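Clerkix Community Forum
Operations and Strategy > Suppliers and Purchasing
Topic: Supplier scorecards: who should own them, and how many measures are enough?

Junhao Shao
Member, Trindotcombe

Colleagues, I would welcome the views of this group on a matter of policy. Our company buys from 394 active suppliers. Until last year each buyer judged suppliers by his or her own standards, and the results could not be compared from one site to the next. Management has now approved a single scorecard, and I have been asked to write the rules for it.

The current draft contains 21 measures. They cover delivery, quality, price, invoicing accuracy, response time and several matters of compliance. The draft assigns ownership of the scorecard to Purchasing. Our Operations department has objected in writing and holds that those who receive the goods should do the scoring.
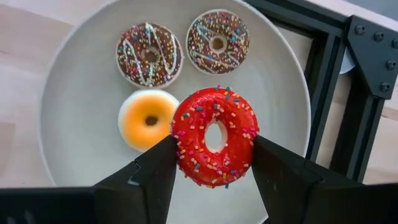

Should every supplier be scored, or only the larger ones?
Our draft sets a threshold of $4000 in annual spending, and suppliers below that figure are reviewed only when a complaint is received.

I would be grateful for comments on both the ownership question and the length of the list.

Beverley Pearce
Senior Member

Thank you for setting this out clearly. In my view 21 measures is far too many. At Brulleck we began with a list of similar length and reduced it to 6 after the first review cycle. Site staff were leaving most of the fields blank, and the blanks were being averaged as zeros. Several sound suppliers received failing grades as a result, and one of them asked for a formal correction.

On ownership, I support Purchasing. The department holds the contract and must conduct the conversation when performance falls short. Splitting the score from the contract invites confusion.

Fereshteh Parsa
Member

I must respectfully disagree with the previous reply on the second point. Purchasing negotiates the price and is naturally inclined to defend the supplier it selected. Where I work, the receiving team enters delivery and quality scores, and Purchasing enters price and invoicing. Neither may edit the entries of the other. The arrangement requires more administration, but disputes over grades have become much less frequent.

I agree that the list should be shorter. Please also consider whether compliance belongs on a scorecard at all. A supplier either holds valid insurance or does not. Averaging that with delivery times has little meaning.

Junhao Shao
Member, Trindotcombe

The point about compliance is well taken. I will propose that insurance, licensing and safety records be moved to a separate entry requirement, to be checked each May along with contract renewals. That alone removes five lines from the draft.

May I ask how the receiving team is trained to score? Our sites differ considerably. A delivery that one manager calls late is acceptable to another.

Fereshteh Parsa
Member

We define late as any arrival after the confirmed time on the purchase order. The manager's opinion is not requested. Partial deliveries are recorded as late until the balance arrives. For quality, the team records the number of units rejected and the reason code, and the system calculates the grade.
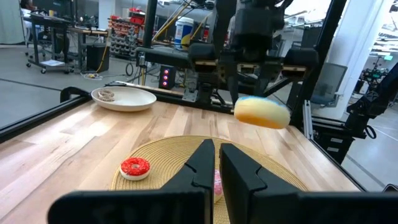 The reason codes required more work than the grades. Our first list allowed "other," and more than half of all rejections were entered under it. We withdrew that code and issued a one-page guide with a short definition of each remaining code. New receiving staff are given the guide on their first shift.

Yuzhen Yao
Member

I would add a caution on the spending threshold. Low spending does not mean low risk. One of our smallest suppliers, Tian, provides a single seal used on every unit we ship. Its annual invoices would fall well under the figure proposed here, yet a missed delivery would stop the line. I suggest that the threshold be supplemented with a list of critical items maintained by Operations.

Beverley Pearce
Senior Member

I accept the comment from Yuzhen Yao without reservation. I remain unconvinced by divided scoring. Two departments entering data means two sets of deadlines, and in my experience the later one governs. If the company adopts that method, the rules should state what happens when one half of the score is missing at the close of the quarter.

Eylül Demirtaş
Moderator

A procedural note: members are reminded that blank scorecard forms may be attached to this topic, but completed forms showing supplier grades may not. One attachment has been removed for this reason and its author has been notified.

Junhao Shao
Member, Trindotcombe

My thanks to all. The revised draft will include the critical items list and a rule that an incomplete score is reported as "not rated." Ownership will go back to both department heads with the arguments given here. I will post the blank form once they have replied.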